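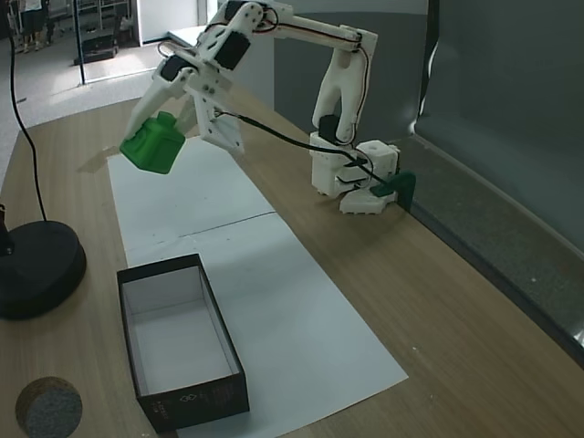

A pale wood tabletop and a white 3D-printed arm.

The night market in Nilcombe starts at dusk, and by 8 p.m. in December you can smell it from the bridge! I came for the dumplings and stayed for the soup - a peppery fish broth from a stall called Effiong, ladled out so fast that the line never really stops moving. Last winter the market had 76 stalls. The town has 2,783 people, so on a good night it must feel as if everyone is either cooking or eating.

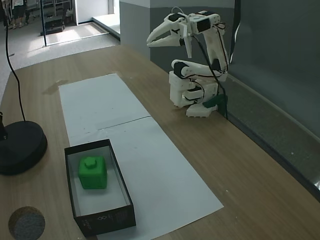

The bread is the other great pleasure. The Hiltar bakery brings flat rye loaves up the hill on a handcart, still warm, and sells them torn in half with salted butter (ask for extra, they're generous). I ate mine on the church steps and went straight back for another. If you like things sweet, walk on to the far end by Skesico Lane, where the plum fritters are fried to order and come in a paper cone. Bring cash and wear thick socks.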